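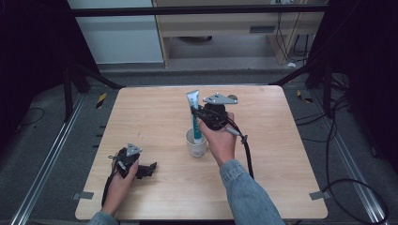

Toothpaste tube and clear plastic cup, on the wood table.

Staying at the Pellance cabin: your questions

I rent out one small cabin up the hill from Kidcombe and I answer the same emails over and over, so I finally typed it all up. If yours isn't in the list, write me! I usually get back to people in the evening.

What time can I check in?
Any time after 4 p.m. I clean the place myself and the sheets have to go down to town and back, so please don't turn up at lunch hoping. If you're early, park at the lot by the Kidcombe library and go get a sandwich.

How many people can sleep there?
Two. I know the couch looks long enough in the listing, but I've slept on it and I wouldn't wish it on anyone over the age of nine.

Do I need to bring toiletries?
Bring your own toothbrush and anything you're fussy about. I leave soap, shampoo and toothpaste, plus a hair dryer that is loud but works. If you forget something, the drugstore in Kidcombe is open till early evening (earlier in winter, so call ahead).

Is the tap water okay to drink?
Yes, it's well water and I drink it all the time. It tastes a little like iron the first day and then you stop noticing. There's a filter pitcher in the fridge if it bothers you.

How cold does it get?
Colder than you think. We're at 2,467 feet and even in June I've had guests ask for another blanket. They're in the chest at the foot of the bed, and the gray one is the warmest. The wall heater is an old Schnyder with a dial on the side — turn it to the middle and leave it alone for a while before you decide it's broken.

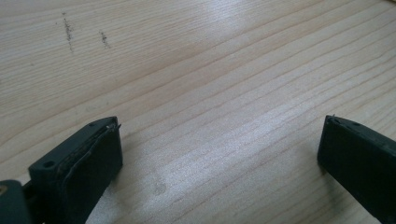
Please use coasters too, while I'm on the subject of looking after things. I oil the wood every spring and hot mugs leave rings that take me a whole afternoon to get out. There's a stack of cork ones in the drawer with the flashlights.

Is there wifi?
Sort of. It's fine for email and maps and it'll manage a movie if nobody else is on it. When it quits, unplug the Gundex box behind the bookcase, wait a minute and plug it back in. I've had people work from the cabin all week with no trouble and I've had people lose a video call every time it rained, so don't book it for a job interview!

Can I bring my dog?
One dog, yes, and I'd love to hear its name. Please keep it off the bed and bring a towel for its feet, as the path is mud from November right through spring. No cats, sorry, my sister visits and she's allergic.

Is there a minimum stay?
Four nights in summer. The rest of the year I'm easygoing, so just ask, and if I have a gap between bookings I'll probably say yes.

What do I do when I leave?
Strip the bed, run the dishwasher, take your trash down to the bin by the gate (push the latch until it clicks, or the raccoons will have a party). The key goes back in the lockbox. If you finished the coffee, don't worry about it, I buy it in bulk.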